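# Bread Week, or How I Fell for Rye

*September 2022*
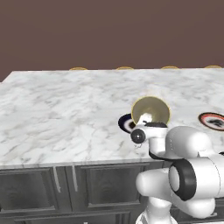
*White marble counter with gray veining, brown wall behind.*

I have baked white bread for most of my adult life and been perfectly happy with it. Toast in the morning, sandwiches at noon, the heel with soup. Then last January my neighbor Pacita Lumanlan handed me a jar of gray, bubbling paste over the fence and told me to feed it rye flour and stop being a coward. I am now the person who talks about rye at the gas station, so consider yourselves warned, because this month's kitchen item is all rye, all the way down!

The first thing to know is that rye does not behave like wheat. If you have learned to knead until the dough is smooth and springy, forget it for an afternoon. Rye dough with no wheat in it is closer to wet cement. It sticks to your hands, your spoon, your sleeves and the dog. I spent my first try adding flour to fix this, a little more and a little more, and ended up with a brick that we finally cut up for croutons (very good croutons, I have to say). The stickiness is supposed to be there. Wet your hands, wet the spoon, scrape it into the pan and smooth the top like you're frosting a cake.

The second thing is the sour. I had always thought sourdough was about taste, and it is, but with rye the acid has a real job to do. Rye flour has a lot of enzymes in it that go to work on the starch while the bread is in the oven, and without something sour in the dough the middle can bake up gummy. I cut into a loaf like that in the spring. The crust was beautiful, dark and crackled all over, and the inside was like putty. Pacita took one look and asked how long I'd let the starter go. I said since lunch. She went home.

So now I give it the night. Before bed I stir a big spoonful of starter into rye flour and warm water, until it looks like thick oatmeal, and sprinkle a little dry flour over the top. In the morning that dry flour has cracked apart into islands, and the whole kitchen smells like apples and a little like a barn. I love that smell so much. If your islands haven't separated, go drink your coffee and look again later. Mine is slow in winter and a rocket in August.

## The loaf I make most

People keep asking for this one, so here it is the way I do it. It isn't fancy. I call it the Bevovska loaf after the bakery where I first ate anything like it, on a bus trip years ago, and I have no idea how close it really comes to theirs. I only remember that it was nearly black, sliced very thin, and that I ate it with butter standing up on the sidewalk while my sister went to find a restroom.

- 2 cups ripe rye starter, from the overnight mix
- 3 cups whole rye flour
- 1 1/2 cups warm water
- 2 teaspoons salt
- 1 tablespoon molasses
- 1 tablespoon caraway seed, if you're a caraway house

Put back a spoonful of starter for next time **before** you do anything else. I have forgotten this and had to go back to the fence with my empty jar, and I got a look.

Stir everything together in a big bowl with a stiff spoon until there are no dry spots. Cover it and leave it for 30 minutes. Grease a loaf pan well, and I mean the corners too. Scrape the dough in, press it down with a wet hand so there are no big pockets, smooth the top and dust it with flour. Then let it rise somewhere warm until you see cracks opening in the flour and small pinholes coming through. That's your signal. It won't dome up the way white bread does, so don't wait for it.

Start it in a hot oven, 450, for the first quarter hour, then turn it down to 375 and give it the better part of another hour. If you have a probe thermometer, you want the middle to be a little over 205. Turn it out of the pan and let it cool on a rack.

And now the hard part. You may not cut it today! I know. The house smells wonderful and everyone is standing in the kitchen. But the inside is still setting up, and if you slice it warm it will smear all over the knife and you'll think you did something wrong. Wrap it in a towel once it's cool and leave it until tomorrow. The day after that is better still. I had always thought of bread as something that starts going downhill the minute it leaves the oven, and finding one that gets better in the bread box has changed how I plan my week.

## What to put on it

Butter and salt, first and always. After that:

Smoked fish of any kind, with a bit of raw onion. Egg salad with plenty of dill. Cream cheese and sliced radishes, which my grandson eats as long as I don't call it a radish sandwich. Sharp cheddar and apple, now that the good apples are coming in. Liverwurst, for those of us who still hold with liverwurst. And plum jam! I put up the last of the plums from the tree by the garage and the sour bread with the sweet jam is about the best breakfast I know how to make.

Stale ends should never go in the trash. Crumble them and toast them in butter with a spoonful of brown sugar, and put that over stewed fruit or vanilla ice cream. You can also stir a handful of fine crumbs into your next dough. It makes the loaf darker and gives it a toasty flavor.

## Finding the flour

This was harder than I expected. The supermarket carries one kind, a pale rye that is fine for mixing with wheat but doesn't have much to say by itself. You're looking for "whole rye" or "dark rye" on the bag, and the color should be a grayish tan with specks. Marquez, the little grocery next to the shoe repair, has started bringing in big sacks and will scoop out whatever you want into a paper bag. Ask at the register, as it's kept in back. It goes off faster than white flour, so buy what you'll use and keep the rest in the freezer. Sniff it first. Good rye smells like hay and a little like nuts. If it smells like old crayons, take it back.

For anyone near the Avmont side of town, the Burkeo farm stand has rye berries as well. I've been boiling a cup of those until they're soft and folding them into the dough, and they give it a nice chew. They're also good cold with cucumber and feta, if you get tired of pasta salad.

## A few answers to questions from last time

**Can I use packaged yeast?** You can, if at least half the flour is wheat. That makes a nice deli-style loaf with a proper rise, and it's a friendly place to start. For the all-rye loaf, please get a starter going.

**My starter has a layer of gray liquid on top.** It's hungry. Pour the liquid off or stir it in, then feed it. Pink or orange streaks are another matter, and that jar needs to go.

**Does it need sugar?** No. The molasses is for color and because I like it.

**Can I double it?** Yes, in two pans. One giant loaf takes so long to bake through that the crust gets very hard. Ask my son-in-law about his crown.

**How do I get the dough off my bowl?** Cold water, right away, and a long soak. Hot water turns it to glue. Keep it out of the drain if you can help it, too. I scrape the worst of it into the compost first.

I have starter to share. It's descended from Pacita's, and hers came from an aunt, so it has a longer family history in this town than I do. Bring a clean jar with a lid that isn't too tight and leave it on my porch with your name on it. I feed mine in the evenings, so yours will be ready the next morning. I'd love to hear how your first loaves come out, gummy ones included, and if anybody has a good way with pumpernickel, the real kind that bakes all night in a low oven, please call me. I've tried it 3 times and I'm still getting a crust I can't saw through.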